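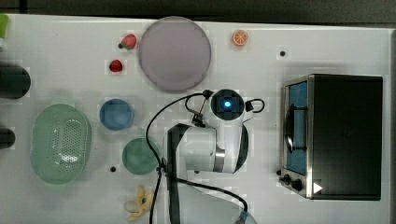
Maj-Britt Myklebust
Programadora de braços robóticos, bancada da Trodska

Janeiro, 23h e tal. Hoje a minha mãe perguntou ao telefone, outra vez, quando é que lhe levo um robô que arrume a cozinha. Ri-me, claro, mas fiquei a pensar nisso o resto da tarde, porque passo os dias metida exatamente nessa pergunta e continuo sem saber responder-lhe!

Em casa, levantar a mesa leva-me 2 minutos e nem olho para as mãos (estou a ouvir rádio, a ralhar com o gato, a pensar no jantar de amanhã). Na bancada, cada coisa pede a sua conversa. Onde é que se pega numa caneca virada? E num escorredor, que é quase só borda?

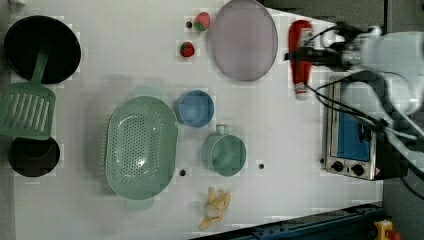
E depois há a ordem das coisas, que para mim é o mais difícil de explicar ao Druno – o nosso programa, que tem nome de cão e às vezes feitio também. Uma pessoa vê o prato grande e já sabe que o resto pode ir lá para cima. Ao Druno tenho de dizer tudo, com paciência, e escrever no caderno o que disse. Já vou na página 47.

O pessoal da Engebretsen, que trabalha com embalagem, acha que na fábrica isto se resolve mais depressa, com peças iguais a chegar sempre ao mesmo sítio. Acredito. Mas uma cozinha não é uma linha de montagem, e a minha muito menos. 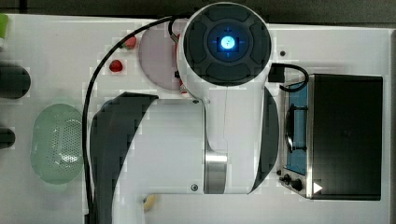 O braço por cima da mesa, com o forninho à direita e os morangos ao pé do prato.

Almocei tarde, sopa fria, e voltei às notas com a Grevside na cabeça, que quer saber até ao fim do mês se vale a pena pensar em lares de idosos. Eu por mim começava pelo mais humilde: apanhar coisas do chão. A minha mãe já não se baixa bem e isso dava-lhe mais jeito do que uma máquina que cozinhe. 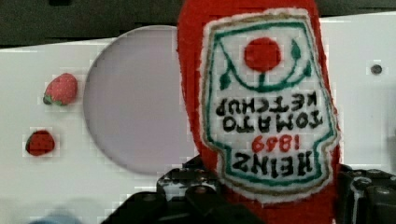
Pegar é uma coisa, entregar é outra, e é aí que eu queria gastar as próximas semanas. O ketchup de feltro é um bom caso: seguro entre os dois dedos pelo lado da tampa, de pernas para o ar, com o rótulo todo ao contrário. Para o tirar da mesa, serve. Para o dar à minha mãe, queria-o direito, que ela gosta de ler os rótulos todos (até os que sabe de cor!).

Amanhã às 7 tenho de estar a pé e a loiça do jantar ainda está no lava-loiça. Vou lavá-la à mão.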